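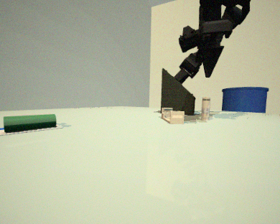

Dark arm over a pale table, computer rendering.

Notice to readers on the renewal of household contracts

Mar 15, 2024

The purpose of this entry is to record the steps taken by the author in renewing the water and broadband contracts of a single household in Imen, and to set out the points which other residents may wish to check before their own renewal falls due.

The broadband contract with Clonel was due to end in January. A letter was received 21 days before that date. It stated the new monthly charge on its second page, under a heading which referred only to "service updates". Readers are advised to read both pages. The increase came to 18 per cent, and a written request for the earlier rate was sent the same evening.

Clonel replied after five working days and offered the earlier rate for a further term, subject to the return of a signed form. The form was returned by post. A copy has been kept, together with the proof of posting.

The water account is held with Ponder. In this case the charge had not changed, but the meter reading on the bill was an estimate. The true reading was submitted through the customer page, and a credit of £97 was applied to the account. It is regretted that this had not been checked in earlier years.

Household insurance is arranged through Hamann and has not yet been reviewed. The policy wording is long and the author has reached the section on outbuildings. Any comments from readers in Imen who have lately claimed for a shed or a fence would be received with thanks.

Papers for closed accounts are now kept in a separate folder from those in use, with the most recent letter at the front. Comments on this entry will remain open until the insurance review is complete.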